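Can a Robot Clear the Kitchen Counter Yet?

Ask people what they want from a home robot and they rarely mention backflips. They want the counter cleared! Chips back in the cupboard, bottles off the tray, the toaster pushed where it belongs. So for this story I spent most of a December morning watching robots attempt exactly that, and I came away more excited than I expected (and a lot more patient with my own kitchen).
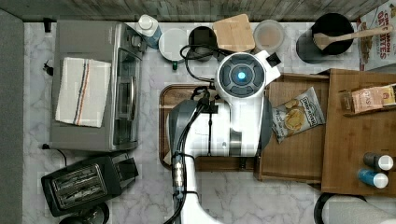

Jellow Magazine | Home Technology Desk

Counters are hard. A factory part arrives in the same spot every time, facing the same way, and a snack bag never does. It crinkles, it slumps, it changes shape the second you squeeze it. The Dulteo test program, which scores household chores, asks an arm to repeat one simple move 1000 times before anybody gets to call it learned. On its most recent pick-and-place run the best entry managed 916. That's terrific progress, and it's also 84 misses, which is a lot of snacks on the floor if you live with the thing.

Then there's everything in a kitchen that shines. Polished metal and glass bounce light around, and a camera that handles a cardboard box just fine can lose the edge of a rod or a tap completely. 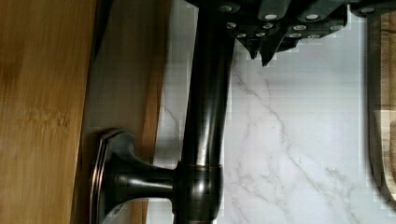
Engineers at Ziółkowski, a small automation shop that started out in packing lines, told me they now spend more time on grip than on anything else. How hard do you close on a metal bar? How hard on a cookie? Their software, Vudeck, was trained on 215 everyday objects, and the list reads like my junk drawer. People do this sort of judging with their fingertips, half asleep, before coffee. Watching a machine work up to it is slow and weirdly gripping, and I caught myself leaning in every time the fingers closed.

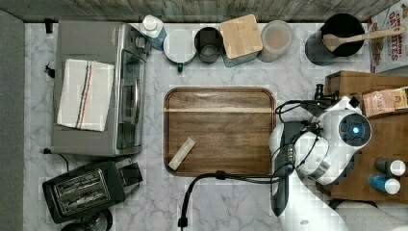
A robot arm at the counter, with a small bar on the serving tray.

Would I hand over my dishes? Not this year. Wiping up, folding a towel, anything involving a full cup of liquid, those still belong to us. But moving light things from one place to another is close enough that I've started looking at my own countertop and wondering where the arm would go. Probably next to the toaster.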